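HSP 210 Textiles in the Home and in Lodging
Unit 6 notes: Bedding, fill and laundering
Instructor: Setsuko Shimada
Revised 11 Nov 2020

Read these notes before the lab. Chapter 8 in the course text covers the same ground in more detail, but its section on fill is out of date and you can skip it.

1. Terms

The cover is the removable outer case. The insert is the filled part inside. In the United States "comforter" usually means a filled piece used without a separate cover, and "duvet" means an insert meant to go in one. Stores mix the two words freely, so on the exam say which part you mean.

Ticking is the fabric shell that holds the fill. For down it has to be woven tightly enough that the quill ends don't work through. Baffles are strips of fabric sewn inside the insert between the top and bottom layers. They let each section fill out fully. A sewn-through insert has no baffles. The two layers are stitched directly together, which costs less but leaves thin lines where heat gets out.

2. Thread count

Thread count is the number of warp threads plus the number of weft threads in one square inch of cloth. A plain percale at 200 is a sound everyday fabric. Sateen is usually higher, because the weave lets more threads float on the surface.

High numbers are often reached by counting each ply of a twisted yarn as its own thread. A sheet sold at 484 may have far fewer yarns per inch than the package suggests. In the lab you will count a swatch under the pick glass and compare your number with the one on the label. Count in three places and take the average.

Percale feels crisp and wrinkles easily. Sateen feels smoother and drapes closer to the body, but it snags and pills sooner. Flannel is napped on one or both sides and loses lint for the first several washes.

3. Drape and wrinkling

Drape is how a fabric hangs under its own weight. It depends on fiber, yarn, weave and finish, and in a filled piece it also depends on how much fill there is and how it is held in place. Stiff cloth falls in a few wide folds. Soft cloth falls in many small ones.

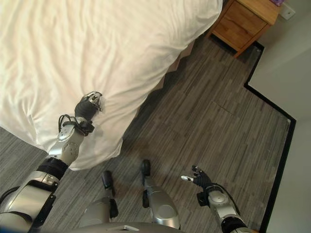
Fig. 6.3. White duvet with soft surface creases and gathers along the hanging edge.

Wrinkles form when fibers are bent and don't spring back. Cotton and linen recover poorly. Wool and polyester recover well. A cotton and polyester blend falls between, and for that reason many lodging properties buy it in spite of the feel.

Resin finishes reduce wrinkling in cotton but weaken the fiber over time. Expect lower tear strength in a finished sheet than in an unfinished one of the same weight.

4. Fill

Down is rated by fill power, the volume one ounce takes up under a set load. Feathers are heavier and flatter. Polyester fiberfill is inexpensive and washes easily, but it clumps with age. Wool batting is warm and manages moisture well. Most of it shouldn't go through a hot wash.

5. Laundering

Covers go in with the sheets. Close the buttons or zipper first, or small items will collect inside. Inserts need a large drum and a long, low drying cycle. Stop the dryer partway and break up the fill by hand. Damp fill smells sour within a day and cannot always be saved.

Leave chlorine bleach out of any load with wool or silk. On white cotton it can be used, but repeated use turns some finishes yellow.

6. Lab assignment

Work in pairs. Each pair gets 24 swatches in a numbered envelope. For each one record fiber, weave, thread count and your wrinkle rating after the crush test. The forms are on the shelf by the sink. Tsutomu Nomura runs the second lab section and will sign your sheets if I am not in the room.

Return the pick glasses to the case. Completed forms go in the tray in room 166 before the next class meeting. Unit 7 is upholstery; bring scissors.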